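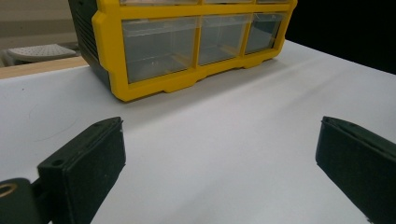
The drawer cabinet at the back of the bench, gripper open.

Grudau drawers – README

Recordings and notes from a hand-held gripper built in a shared workshop. The task is opening and closing the small clear drawers of a yellow-framed parts cabinet. The recordings are meant for training a small arm to do the same job, and the arm is a separate build with its own folder (see Related folders).

Maintained by Usa Klinhom. Last edited in May.

Contents

1. What is in the set
2. The gripper
3. The bench and cabinet
4. How the recordings were made
5. Folder layout
6. Fields
7. Known problems
8. Suggested use
9. Related folders
10. Licence and contact

1. What is in the set

1396 recordings. Each one is a single attempt at a single drawer, starting with the gripper open and away from the cabinet and ending with the gripper open and away from it again. Failed attempts are kept and labelled as failed.

Tasks:

open – pull a closed drawer until it is part way out
close – push an open drawer fully in
pick – take one item out of an open drawer and put it on the table
place – put one item into an open drawer

Open and close make up most of the set. Pick and place were added later and are thinner, so don't expect much from a model trained on those alone.

2. The gripper

Fokia is the name of the hand-held tool. It has a handle, a trigger, two black fingers and a camera fixed above the fingers looking forwards. There is no motor in it. Squeezing the trigger closes both fingers by the same amount through a linkage, and a spring opens them again.

The fingers are flat-faced pads with rounded corners. They are screwed on from the top so they can be swapped without taking the linkage apart. The first version had narrower fingers, which flexed when pulling and twisted off the drawer lip. None of the recordings made with those are included.

Printed parts are in hardware/fokia. Print the finger mounts solid. The rest is fine at 40 per cent infill. The pivots need bushings, and bare plastic on a bolt will wear loose in an evening's work, which shows up in the width readings before you can feel it in the hand.

Finger width is read from a sensor on the trigger pivot. It is a calibrated value, worked out from a table in calib/width.csv, and the table has to be made again whenever the fingers are changed.

3. The bench and cabinet

The cabinet is the plastic kind sold for screws and electronic parts, with a yellow front and clear drawers. It stands on a white table and is not fixed down. We tried clamping it and went back to leaving it loose, as the arm will have to cope with a loose cabinet anyway. When a drawer sticks, the whole cabinet may shift, and these recordings have the moved flag set.

Between sessions the cabinet was turned and slid to a new spot on the table, so the front is sometimes square on to the camera and sometimes runs away at an angle. Sessions with the cabinet set well back from the edge are useful for the approach part of the movement. The upper drawers can be out of view at the start of those, so filter on start_view if your method needs the whole cabinet visible.

The drawers are hard to see well. They are transparent, they pick up reflections from the ceiling lights, and the lip you pull on is small. Depth estimates on the drawer fronts are poor and should be ignored. The yellow frame is a much better thing to track, and the alignment script uses it.

4. How the recordings were made

One person holds the tool and does the attempt. A second person resets the drawer and calls out the next task from a shuffled list. With no second person, the holder resets it and the note field says solo.

Instructions given to whoever was holding the tool:

Keep your free hand out of view and off the cabinet.
Start with the fingers fully open.
Pause for a moment before you touch the drawer.
Grip the lip, don't hook it with the edge of one finger.
If you miss, you may try again once. After the second miss, back away and stop.

The pause is the instruction people forgot most. It can be found automatically where it exists, and has_pause tells you whether the script found it.

Most sessions were on Wednesday evenings, when the big table is free. Lighting is overhead room lighting throughout. The blinds were not always down in the early sessions, so there is some daylight drift in sessions recorded before the light went.

5. Folder layout

recordings/ – one folder per attempt, numbered
recordings/NNNN/video.mp4 – camera video
recordings/NNNN/width.csv – time, finger width
recordings/NNNN/pose.csv – time, position, rotation
recordings/NNNN/meta.json – fields listed below
calib/ – camera and width calibration, by session
hardware/ – printed parts and a parts list
scripts/ – loading, checking, alignment
splits/ – train and test lists

Run scripts/check.py first. It opens every recording and prints any with missing frames or a gap in the width file.

6. Fields

task – open, close, pick or place
drawer – row and column, counted from the bottom left
success – true or false, set by hand after watching the video
retries – 0 or 1
moved – true if the cabinet shifted
has_pause – true or false
start_view – full or partial
session – a short name, used to find the right calibration
note – free text, often blank

Success for an open task means the drawer was still in the cabinet at the end. A drawer pulled right out is a failure even if the grip was good. Several of these are marked "good grip" in the note field in case somebody wants them.

7. Known problems

Pose drifts when the view is mostly white table. There is very little for the tracker to hold on to apart from the odd scratch. Two strips of patterned tape along the table edge helped, but only the later sessions have them.

The left finger sat slightly forward of the right in one session after being put back badly. The session is called lefty and is left out of the default train list.

Time stamps for video and width come from different clocks. Use the aligned loader in scripts/load.py and don't match them by row number.

The rotation columns in pose.csv changed order once. The loader handles it. If you write your own, read the header line.

8. Suggested use

The splits keep whole sessions together. Please don't shuffle recordings across train and test, as neighbouring attempts look nearly the same and the score will come out far too high.

The test list has 40 recordings, all open or close. That is small, and a difference of one or two attempts between models means nothing much. We use it to catch something badly broken before putting it on the arm.

This set covers one cabinet, one table and one pair of fingers. We have not tried it on wooden drawers, handles or anything with a latch.

9. Related folders

Rainer – the arm. Carries the same fingers and the same camera mount as the hand tool.
Trosent – the training code. Reads this layout directly.

10. Licence and contact

Recordings and notes may be used and shared with credit to the Grudau drawers project. The printed parts may be copied, changed and sold.

Corrections are welcome, particularly wrong success labels. Send the recording number and what you think the label should be. Write to Usa through the workshop message board, or leave a note in the folder issues/ if you have write access.

To do: redo calibration for the two sessions marked old_lens, add more place attempts on the bottom row.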